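Talks > Travel trade > Speaker notes

Print this page | E-mail this page

SELLING THE SLOW BOAT
Notes for the Thursday session, Ewan Skinner

Start with the ferry story. Keep it short. Two years running we sold the Rankin crossing as "a relaxing cruise through sheltered waters", and two years running people wrote to tell us what they had thrown up and where. The water is sheltered for the first 6 miles. After that it is the sea.

Pause. Someone will laugh. If it's Ruaridh Baxter, he was on it, so let him.

Main point of the talk: most complaints about day trips start in the brochure. We read 1,821 feedback forms last winter, and the word that came up most in the cross ones was "said". You said there would be lunch. You said we'd see seals. I have never promised a seal in my life, but I did once print a very large photo of one.

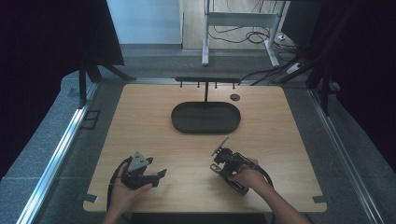 Go on to timings. The Asard island trip was listed as a full day. It is a full day if you count the coach, the queue, the second queue and the man who has to explain the life jackets. Time ashore is two hours. When we put "two hours ashore" in the first line, bookings dipped in February and came back by Easter, and the refunds more or less stopped. I'd like to claim this was strategy. We had run out of room for adjectives.

Ask the room: who here has taken their own tour, start to finish, paying for their own sandwich? Wait for hands. Do not pick on anyone at the front.

Combined tickets next. People love a combined ticket. They also forget they have bought the second half of it. We paired the Asard boat with the distillery at Celtel, boat on day one, distillery on day two, and a good many of them never turned up at the distillery. They were in bed, or they'd had their distillery early, in the hotel bar. Things that helped:

- a text at 5 the evening before, with the pick-up point in it
- the pick-up point being a place with a name (it used to be "opposite the layby")
- letting them swap the days round without ringing anybody

The swap was Ruaridh's idea and I argued against it for most of a season. Say so. He'll bring it up otherwise.

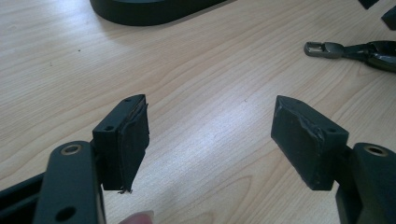

Guides. Don't get drawn into the script argument, there isn't time. What I'd say is that a guide who knows the toilets will beat a guide who knows the Jacobites, at least until after the first stop. Our best-reviewed guide gives the history of the harbour in four minutes and spends the rest of the walk answering questions about parking.

Mention Pollska here if we're running to time. They do the winter walks, small groups, no lunch included and it says so in capitals. Nobody has ever complained to them about lunch. Their page for the cliff walk opens with "It will probably rain." They sold out before we'd finished proofreading ours.

Money slide, quickly. Small groups cost more to run and I'm not going to pretend they don't. The boat burns the same fuel for ten people as for forty. We put the price up and took the free fudge away, and the only letter we had was about the fudge.

Questions. Likely ones:

Weather cancellations. Full refund or another date, their choice, decided by eight in the morning. The skipper makes the call and the office doesn't lean on him.

Dogs. Yes on the boat, no at the distillery. Check with Celtel before saying this out loud, they were wavering.

Will I be bringing back the sunset cruise? No. See ferry story.

Handouts are on the table by the coffee. Take the old brochure as well as the new one, we have a great many of the old one.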